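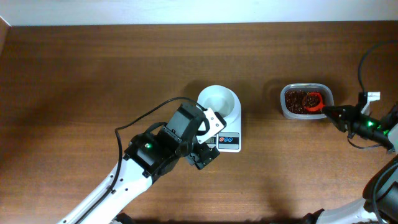

*Fig. 2. Digital kitchen scale on a wooden tabletop.*

## 3. Setting up the scale

Do this before the first batch, not halfway through. Scale drifts if you skip it.

1. Pick a flat, hard surface. No towels, no cutting mats, no placemats.
2. Batteries in. Check the plus and minus ends — the door closes either way.
3. Switch on. Wait for zero. Hands off the table while it settles.
4. Press UNIT until you get **g**. Every recipe card in the Halico starter set is in grams.
5. Put the 100 g check weight in the middle of the plate. Reading should be within 2 g.
6. Off by more? Take the weight off, switch off, start again from step 3. Still off after 3 tries, go to section 7.

**Note:** Shuts itself off after 90 seconds with no change. Slow pourers, tap the plate lightly now and then or you loose your tare.

### Weighing for the starter

1. Empty jar on the plate, lid off. Press TARE.
2. Flour first. Then water. TARE between the two.
3. Write the jar's empty weight on the lid with a grease pencil. Saves emptying it later to find out.
4. Stir, scrape down the sides, lid on loose.

**CAUTION:** Never screw the lid tight on an active starter. Gas builds up and glass can crack.

**CAUTION:** Don't rinse the scale under the tap. Damp cloth, then dry. Flour paste under the plate sets hard, so wipe it the same day.

**Note:** Older Edmont jars are heavier than the new ones. Don't copy a jar weight from a freind's card — weigh your own.

Cold kitchen? Let the scale sit out before using it, especially if it's been stored in a garage or pantry.

Questions on this section to Hacer Ertürk. Recipe cards, Marloes De Haan. Next: section 4, feeding schedule.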